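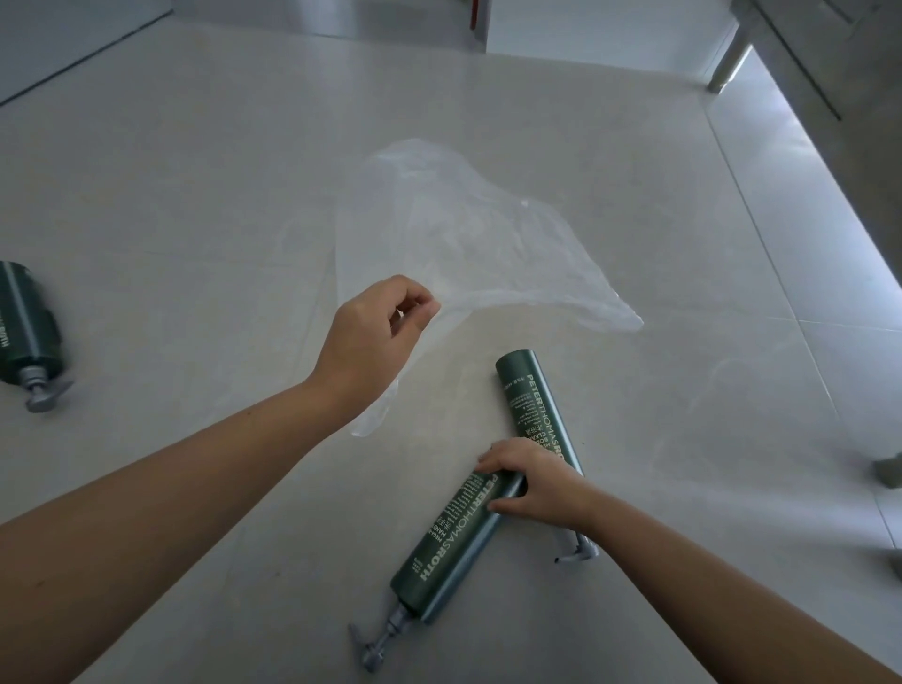 Fathima Patwary wanted to know why we bother with written rules for recording everyday chores at all, when the whole point is that people do them in their own way. Wouldn't a rulebook squash exactly the thing we're after?

I love that question, and it's pretty much why this page exists! Our group at Lukumay records ordinary hand work so that robot arms can learn from it, and over the past couple of years we've ended up with 22 house rules. They started as a scribbled list on the back of a packing slip and they're now on version 2, dated Mar 2, 2022. What they leave alone is how you do the job. Grab things however you like, start on whichever side you like, change your mind halfway through. The rules are there for everything that surrounds the job.

The gallery opens with bagging work on a tiled floor: three dark green pump bottles, a thin see-through plastic bag, and two bare hands. I'm so fond of this kind of task. Thin plastic is wonderful stuff to learn from – it folds, it clings, it shows you what's underneath – and a bottle with a pump on top is a very different thing to hold at one end than at the other.

A few of the rules that matter most for work like this, in the wording we use now:

Rule 3. Both hands stay in view while they are working. If you have to reach out of view, finish the reach and bring the hand back before you start the next step.

Rule 7. Work at your own speed. Slow motion "for the robot" gets recorded again.

Rule 8. Don't restart after a fumble. Drops, slips and second tries stay in. (This one took us ages to agree on, and I'm so glad we did. Mitali Begum argued for it from the very first draft.)

Rule 12. Soft and see-through items are logged separately from rigid ones, even when they're used together. A bag is never just "packaging" in the notes.

Rule 15. Write product names as they're printed, in every language on the label, and leave blank what you can't read. No guessing from the color of the bottle.

Rule 19. Anything that could tell a stranger where you live stays out of the recording. Mail, school papers, the view from the window.

We've put 1,216 recordings through this version so far, and roughly 900 went in without a single correction, which made me do a little dance in the hallway. Most of the rest came back over Rule 12, so Shanthi Amarasinghe is rewriting it with better examples – twist ties, mesh sacks, bubble wrap, all the fun stuff.

If you run something similar, please borrow whatever helps and change whatever doesn't. The folks at Sturell already swapped our Rule 7 for a gentler one and I may well steal it back. The next revision is planned for September, and comments on the draft go to Maiara Fontes.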